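Gripper fault halts the Tudose tabletop runs

A short one from me this month, and sadly it's about something breaking. If you were hoping to see results from the Tudose tabletop runs in May, you'll have to wait a bit longer, because we've stopped them while we sort out a fault in the grip controller.

Mircea Radu spotted it first, at ten to seven in the evening, when most of us had already got our coats on. He was going back through the simulator logs and saw that the fingers were getting their "close" command twice. On the second one the controller forgot its force limit completely and just kept squeezing. In the simulator that means the numbers go silly and the object shoots off somewhere. On a real arm with a real glass, well, you can imagine!

We'd planned 2,000 runs for this batch and had got a fair way in. Madhu Dwivedi spent the next morning checking the lot and found 261 with the double command in them. Of those, 74 went over the force limit we'd set. The rest were lucky with their timing, I think, though Madhu puts it more politely than I do.

The setup is the kitchen table one, with the usual household bits and pieces for the arm to deal with.

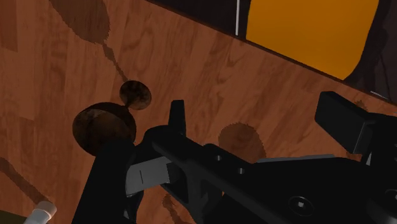
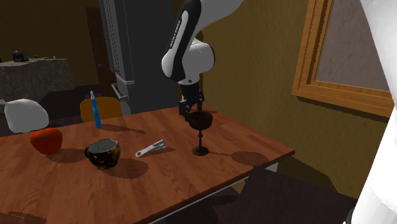

Simulated views from the tabletop work: the gripper close up over the wood, then the arm at the table with the goblet, cup and apple.

So what went wrong? The fault came in with the last Rurnix update, which changed how commands are queued when the link is slow. Our own code resends a command if it doesn't hear back in 12 milliseconds — a bit keen, looking back — and the old version quietly threw the spare one away. The new version doesn't. I wrote that resend bit myself, so I've been buying the coffees.

No real hardware was running the new version, I'm glad to say. Brisa Esquivel had it down to go onto the bench arm the following week and has pulled it. She's also asked for the force limit to be checked in a second place, outside the controller, before anything gets switched on near people. I'm all for that, and a bit embarrassed we hadn't done it already.

For now we're back on the old Rurnix version. The 261 runs have been moved to their own folder, so please don't train on them, and if you copied the batch before the stop, delete your copy and ask Madhu for the new list. The repeat runs will start once Brisa has signed off the second check.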